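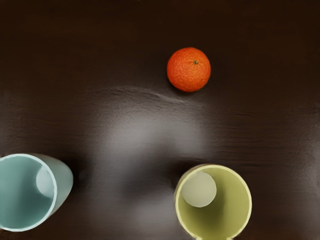

**Campus Recreation & Wellness | Liew Hall, lower level**

The recreation office says its new sign-up app, Dovex, will get more students into group fitness classes. It went live in March, and so far the numbers make a thin case.

According to the office, 2522 people have made an account. That sounds like a lot until you ask how many have used it to book a class and then shown up. The figure for that is 593. The office calls this "strong early engagement." Another way to put it is that most people who downloaded the app have yet to set foot in a studio because of it.

Classes are still free for students and staff, and there are still 22 on the weekly schedule, the same as last fall. What has changed is the door policy. Walk-ins used to be let in until the room was full. Now a spot has to be reserved, and anyone who misses 2 bookings in a month is locked out of the app until the next one starts.

Seul-gi Shin, the assistant director for fitness, said the rule is meant to free up places in the morning spin and evening yoga sessions, which fill quickly.

"We had people being turned away while bikes sat empty under somebody's name," she said.

Fair enough, but bikes could not sit empty under somebody's name before there were names. The old paper sheet at the studio door had plenty of faults. That wasn't one of them.

Shin also said the app will cut wait times at the front desk by up to half. Asked how the wait was measured before the change, she said the office was "still pulling that together."

Dovex also offers a wellness score, built from class visits and a short survey on sleep, meals and stress. The office has not said who sees the answers, how long they are kept, or what a student is supposed to do with a low score. A help page on the subject was promised for the launch. It is still blank.
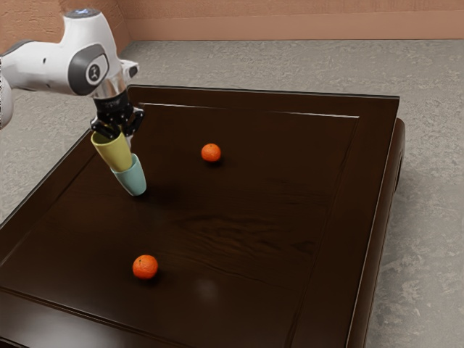

## What changes next

Aqua classes at the Amel pool move to app-only booking after spring break. The strength class known as Lurkska keeps its walk-in policy for now — its instructor asked for an exemption and got one. Attendance there has held steady, which might be worth a look before the rule spreads to everything else.

Students without a smartphone can reserve a spot at the front desk, in person, during office hours. The desk opens at 9 a.m. The first spin class starts at 6:30.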